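Pre-session checklist, two-handed garment work, hand-held grippers. Treta project, bedroom site. Filled in August 30, 2018. Comments are part of the record, including the grumpy ones.

## A. Grippers

- [x] Finger blocks seated, no wobble. *Comment: the left one wobbled last round and gave us 30 episodes of a shirt being nudged.*
- [x] Housing screws snug. Snug means snug. See the Fumaton incident, which cost us a housing.
- [x] Both lenses wiped with the lens cloth. *Comment: the lens cloth, as opposed to the garment under study.*
- [x] Code label on the housing readable and matches the log sheet. 017 logged.
- [ ] Spare finger blocks in the kit. *Comment: no. Third checklist in a row.*
- [x] Strap closed and clear of the fingers through a full squeeze.

## B. Work surface

- [x] Garment laid flat, sleeves out, before the first grasp. The method compares folds from one fixed starting state, and "flat enough" was responsible for most of the rejects in the January set.
- [x] Garment color noted. *Comment: mustard shirt, mustard blanket on the same bed. Fülöp, our segmentation script, regards all mustard as one large garment. Kept anyway, tagged "hard."*
- [x] Blanket pushed to the far side of the bed and left there.
- [x] Mat smooth under the shirt. Stripes are welcome. Wrinkles get learned as shirt.

The second gripper goes to the edge of the T-shirt and holds there until the first is in position. Operators lean in from the side of the bed. Kneeling on the mattress tilts everything, and the pose estimates come back looking seasick.
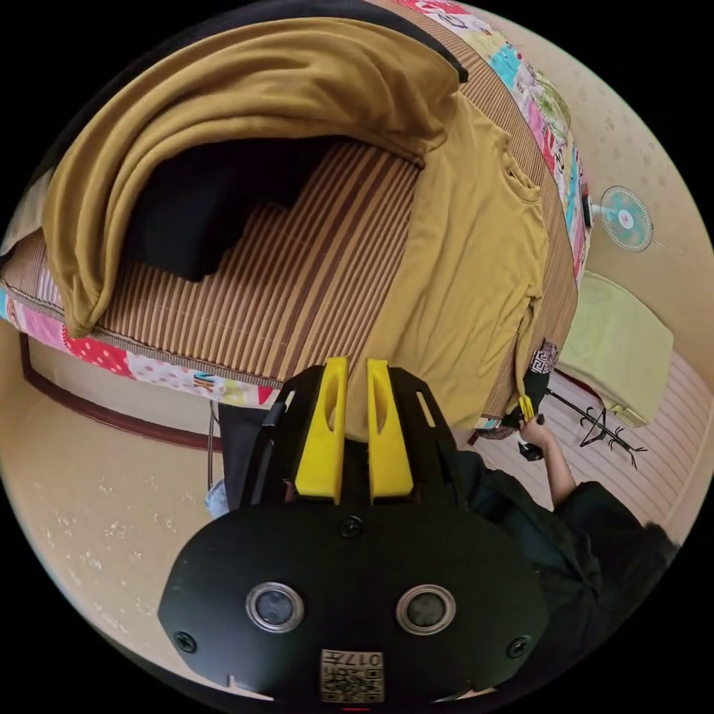

## C. Floor and walkway

- [ ] Floor clear on the operator's side. *Comment: failed. Black metal hanger on the floor mat, exactly the sort of thing a foot finds first. Move it before anyone steps sideways.*
- [x] Cables routed away from knees and elbows.
- [x] Wall fan off for the whole session. A sleeve that moves by itself is a different paper.

## D. Recording

- [x] Clocks on both grippers synced. Tolerance is 30 ms; anything over gets re-synced and the episode dropped.
- [x] Storage checked. *Comment: room for 600 episodes. We'll be bored well before then.*
- [x] Episode counter carried on from 3703. Do not reset it to make the spreadsheet prettier.
- [x] Failed grasps kept and labeled. With the failures left in, the Flandum baseline got better at regrasping, to the mild annoyance of everyone who had spent a week deleting them.

## E. Result of inspection

Conditional pass. Open items are the hanger and the spare finger blocks. The hanger takes four seconds. The finger blocks apparently take a procurement cycle.

The 325 shirt episodes already in the set stay valid, as they were recorded with the same starting layout. If the blanket gets swapped for another color, start a new batch number and write the change on the log sheet, in ink, where the next person can find it.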